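Bench notebook, Siddale workshop
April 24, 2021

Back on the mending question. Kinex still want a yes or no on whether the arm can sew a button on and close a split seam, and I still don't have one I'd sign. The Ilgate people have already told them yes, on the strength of a promo reel. I have watched the reel. The cloth in it is clamped flat like sheet metal and the thread is about as thick as string.

Tally from the seam rig so far: 40 attempts, 3 I'd wear out of the house. Most of the rest went wrong at the same spot, picking up the loose end after the first throw of the knot. The gripper either closes on nothing or closes on thread and cloth together and puckers the lot. Tea towel is worse than denim. Old T-shirt is hopeless.

Whenever I say this out loud somebody brings up surgery. Robots stitch people, so why not socks? Fair enough, so I spent the morning on surgical tools and left the rig off.

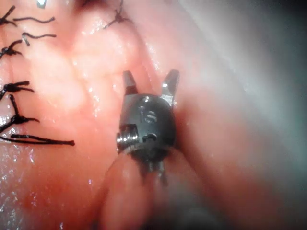
Photo: Siddale workshop reference folder, surgical instruments

Things I took from it. Two slender jaws, a pivot pin with a slotted head, and what look like cables running down below the wrist. Nothing exotic in the layout, and our own fingertips are far too fat by comparison. The black thread against pink tissue is a gift to any camera. We have been running navy on navy and wondering why the tracker loses the tail. The tails vary a lot too, some short and splayed at the knot, one long one lying almost flat across the surface. Our software assumes they all come out one length. Silly assumption, mine.

What a still can't tell me is who decided where each stitch went. With the surgical systems I've read up on, a trained person is at the controls the whole time. That is a very good pair of pliers on a long handle. It's a long way from leaving a basket of mending by the door and coming back to find it done, and that's what Kinex think they're buying.

Soft stuff is still the trouble. It folds and bulges, and the shiny bits throw glare. Satin lining does the same to us under the bench lamp.

To do:
- Switch to high-contrast thread for all test seams. Should have done this in September.
- Ask Petek for a quote on narrower jaws, squared tips, 6 pairs. Last quote was 2,718 dollars and didn't include freight.
- Diffuser on the bench lamp.
- Stop the script assuming tail length.
- Rerun tea towel only, same stitch, before going anywhere near buttons.

Draft answer to Kinex: can hold a needle, can't be trusted with your trousers. Will reword. I did the torn apron pocket by hand at lunch, ten minutes with the kettle on, and it's holding fine.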